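**hasside-inks** — scanned ink pages, mostly creatures and some capes. README, quick version

- 273 pages, line art only, PNG
- `raw/` = straight off the scanner, `clean/` = levels fixed, dust gone
- 18 pages still missing a clean version, sorry, getting to it
- color them, print them, whatever. Credit Ilse Geerts for the inks pls

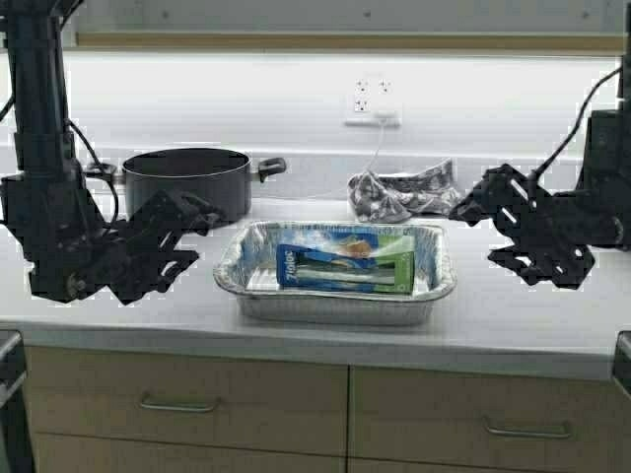 Flats by Milan are in `flats/`, only 46 so far. Layer names are a mess — dont rely on them. For a gray to start from, the dark cooking pot on the counter is near what he uses for shadows, and the foil pan is good practise for highlights.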